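Still clearing the table

Ask a laboratory when a machine will tidy a living room and the reply is usually a count of grasps. Siltirora, which trains arms for domestic and packing work, logged 1,786 attempts in December. Of these, 1,208 ended with the object in the right tray.

The rest are more useful to Soon-im Yoo, who runs the trials. Tidying means telling clutter from things that should stay put. A toy brick goes in the box. A shoe may not, and its shadow can upset the estimate of where the brick ends.

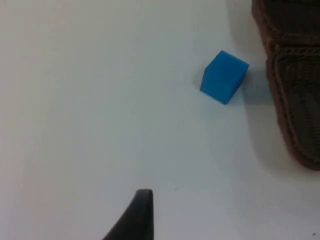 Siltirora Household Tasks Group

A small blue cube on a plain white surface is the easy part of the problem. Its colour is strong and its shape is known. The dark brown shoe close by narrows the approach, and the black finger has to come in from the open side.

Joint planning takes most of the time. Joon-young Jeon, who writes the control code, allows 9 seconds per pick - a child would need one or two. On the packing line at Osstead the same software does better, as the parts arrive in a fixed order and the floor is kept clear.

Yoo wants 4,000 further attempts before any home trial. Laundry is not on the list.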